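Corico Hand-Held Gripper Kit

For recording household handling tasks by hand

Overview
Specifications
What's included
Using the kit
Accessories
Ordering

Kit price: $2,795
Usually ships in: one week
Sold by: Deltton

Overview

The Corico is a two-jaw gripper that a person carries and works by hand. A camera on the tool records the jaws and whatever is in front of them. The recordings are used as training examples for robot arms fitted with the matching Corico jaw set, so a team can collect tasks in a real bedroom, kitchen or laundry room without bringing an arm along.

Most of our customers use the kit for cloth, small packages, dishes and general tidying. It is not meant for heavy lifting, hot cookware, or anything sharp. If your work is mainly bin picking with rigid parts, look at the Baumgart bench station instead. It holds its position better and costs less to run over long shifts.

The jaws, pads and linkage on the hand-held tool have the same shape and travel as the ones on the arm-mounted set. A grasp that works in the hand should be within reach of the arm, provided the arm can get to the same spot. Check your arm's reach before you plan a collection in tight spaces such as closets and under-bed drawers.

Specifications

Jaw opening: 147 mm
Weight with battery: 445 g
Body: black plastic, matte finish
Linkage pins: metal, replaceable
Trigger: spring return, left or right hand
Storage: removable card
Battery: removable, charges in the dock
Battery life: over 47 minutes of continuous recording

Battery life drops in cold rooms. Teams that record all day normally buy two spare batteries.

What's included

Hand-held gripper with camera
One battery
Charging dock and cable
Storage card
Spare finger pads, one pair
Spare pin set
Calibration board
Wrist strap
Carry case

The arm-mounted jaw set is sold separately. Please tell us which arm you have when you order, as the mounting plate differs.

Using the kit

1. Charge the battery fully and seat it until the latch clicks. The status light turns green when the tool is ready.

2. Record the calibration board at the start of each session and again after any pad or pin change. Hold the board flat and move the tool slowly over it. A session with no calibration clip will be rejected by the import software.

3. Open and close the jaws fully three times. This sets the zero point for jaw width.

4. Write down the task in one short sentence before you start, for example "pick up one sock and put it in the basket." Use the same wording for every recording of that task.

5. Set up the space the way it would be on an ordinary day. Mixed fabrics, cords, cushions and bunched bedding all belong in a household set. Change the layout between recordings, and change rooms when you can.

6. Approach at a steady speed with the jaws open. Close on the item, lift, and carry it clear before you turn the wrist. Fast turns with hanging cloth cause blur and are the most common reason clips get dropped in review. 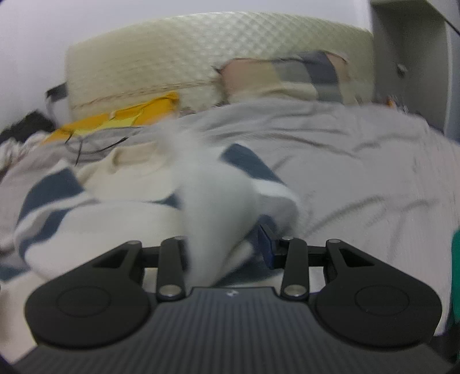 7. Release the item fully and back the tool away before you stop recording. A clip that ends with the item still in the jaws is saved as incomplete.

8. Keep your free hand out of the work. If you have to straighten something, stop the recording first.

9. Keep failed grasps. Mark them as failed in the import software and leave them in the set.

10. Copy the card at the end of the session. Wipe the pads with a damp cloth and look for lint around the pins, especially after working with towels or blankets.

Accessories

Spare battery
Finger pads, pair
Pin set
Arm-mounted jaw set
Gulesholm tripod stand for a second, fixed camera

The Gulesholm stand is useful when reviewers need to see the whole room. It does not replace the camera on the tool, and the import software treats its video as optional.

Ordering

Orders placed before noon on Tuesday go out with that week's shipment. Schools and research labs may order on a purchase order. We also rent kits by the month, with a minimum of two kits.

The tool is covered for one year against faults in the body, trigger and camera. Pads and pins are wear parts and are not covered. We will be closed for stock count during the first week of August.

For arm compatibility and rental questions, ask for Afaf Jaber in product support.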